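Home Projects People Reports Contact

We use cookies to keep this site working. Accept Settings

Two-Arm Bed Clearing: Project Report
Wulan Osman, Durbridge Robotics Lab

4. Results

The policy was trained on 145 teleoperated demonstrations and then tested over 77 trials on the same bed. A trial counted as a success only if the debris ended up in the dustpan and no other item was pushed off the mattress. The Hemetti baseline passed 33 trials. Our version, with the Liew grasp loss added, passed four more.

The gain is small. Most failures came in the sweeping step - the two arms have to agree on where the dustpan lip is, and the quilting makes the surface uneven. A small piece can settle into a seam and the brush goes over it. We tried a slower stroke in October and it helped a little, but trials then ran past the time limit.

Picking up small items with one gripper was more reliable. We did not retrain for new objects, so the Dustlow set is left for future work. I would also like to log contact force at the brush, as the head view alone does not show how hard it presses.
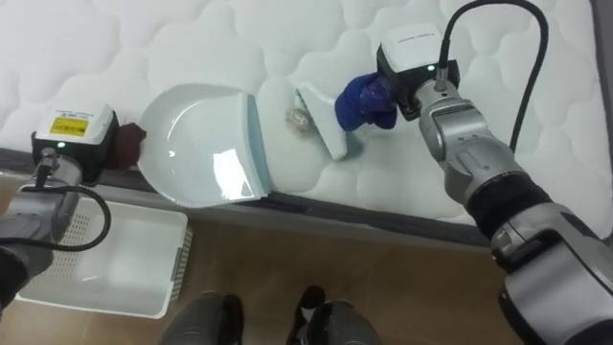
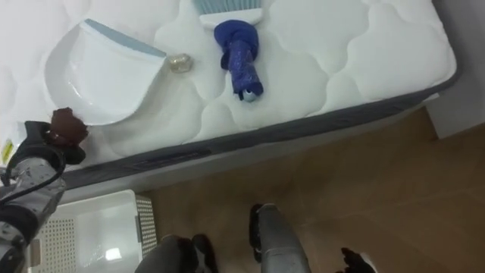 Figure 3. Work on the quilted mattress. First picture: the right gripper holds the brush near a piece of debris. Second picture: the left gripper holds a small brown clump beside the dustpan.

Page last updated in October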